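How a Mug Gets Its Shine

Pick up a mug and run your thumb along the rim. It feels smooth, a bit like glass. There is a reason for that. The outside of most mugs is a very thin layer of glass, and it is called glaze.

Under the glaze is clay. Clay comes out of the ground. It is made of tiny flat grains of rock, much too small to see one at a time. When there is water between the grains they slide past each other, and that is why wet clay squashes when you push it. When the water goes away, the grains lock together and the clay gets stiff.

Making the shape

There are a few ways to make a mug. A potter can spin a lump of clay on a wheel and pull the sides up with wet hands. A factory often uses a method called slip casting. Slip is clay mixed with enough water to pour, like thick cream. It goes into a plaster mold. The plaster soaks up water, so a layer of firmer clay builds up against the mold. After a while the extra slip is poured out, and a hollow cup is left inside.

Handles are usually made separately. They are stuck on with a dab of slip, which works as glue.

The first firing

A dried mug looks finished, but it isn't. If you put water in it, it would go soft and fall apart. It has to be baked in a special oven called a kiln. A kiln gets far hotter than the oven in your kitchen. The heat changes the clay for good, and it can never turn back into mud.

Antonina Derkach runs a small pottery called Flirulance in the town of Marport. Her kiln holds 164 mugs when it is packed full. The shelves go in one at a time, and she starts loading at 7 in the morning.

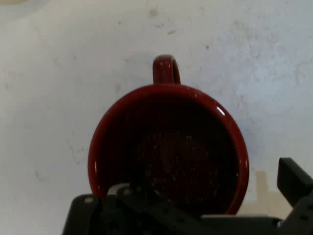 After the first firing the mug is hard, dull and full of tiny holes. Potters call this bisque. If you touch bisque with a wet finger, the water disappears into it.

Adding the glaze

Glaze starts out as a powder mixed with water. The main part of the powder is silica, the same stuff that makes up most sand. Silica melts only at a very high heat, so other minerals are added to help it melt sooner. These helpers are called fluxes.

The potter dips the mug in the bucket and counts to 3. The bisque soaks up the water and leaves a coat of powder on the outside. Then the bottom of the mug is wiped clean. Any glaze left there would melt and glue the mug to the kiln shelf.

Now the mug goes back into the kiln. The powder melts and spreads. When it cools, it is glass, and it is stuck tight to the clay.

Where the color comes from

Colors in glaze come mostly from metals. Cobalt makes blue. Iron can make brown, yellow or a pale gray-green. Copper often makes green, but if the kiln is kept short of air, copper can make red. Before firing, the glaze in the bucket may look nothing like the color it will become. Many are just pink or gray.

Derkach keeps 389 test tiles on the wall of her workshop, each with a different glaze recipe written on the back. Her most popular green is called Ivosen. It took five tries to get right.
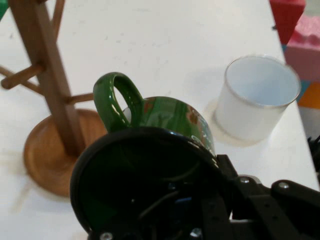 A green glazed mug and a wooden mug tree.

Words to know

Bisque: clay that has been fired once and has no glaze yet.
Flux: a mineral that helps glaze melt.
Kiln: a very hot oven for baking clay.
Slip: clay mixed with water until it can be poured.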